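Chapter 6
When the Grip Fails: Faults in the Handling of Soft Goods

A gripper that handles a metal block safely may fail with a garment. Cloth folds, stretches and slides, and a fault in the jaws may go unnoticed until the item is dropped or torn. This chapter examines one such fault, recorded in the Lamont garment trials, and the safety rules adopted after it. Knitwear is considered first, as its raised stitches and overlapping folds make the depth of a grasp hard to judge.

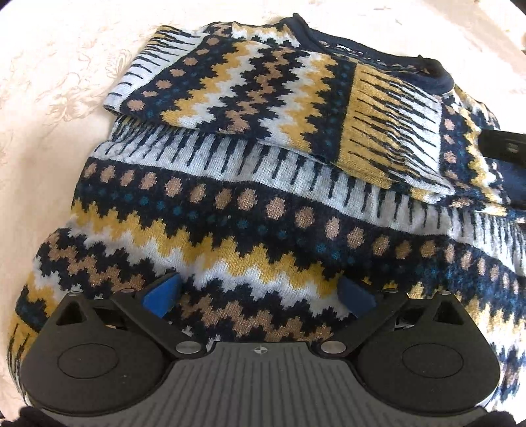 Why is a weak grip harder to detect on cloth than on a rigid part?
A rigid part stops the jaws at a known width. Cloth gives way under pressure, so the jaws may close almost fully whether they hold one layer, several layers or none.

In the Lamont trials, 81 of 300 lifts ended in a dropped item. The first report blamed the Stetance control software. A second review, completed in July, traced the fault to a worn pivot that let one finger close later than the other. The late finger pushed the cloth aside before the grip was made. Small items were affected most, for a sock offers little material on either side of the point of contact.
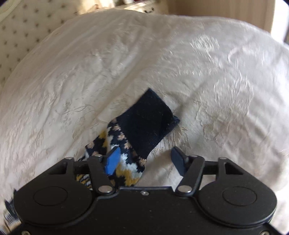

The review also found that operators had begun to straighten items by hand while the jaws were powered. The Matier safety code, as applied at Lamont, now requires power to be cut before any hand enters the work area. Pivots are inspected after every 200 lifts, and both fingers must be shown to close together before work resumes. Section 6.1 sets out the inspection procedure in full.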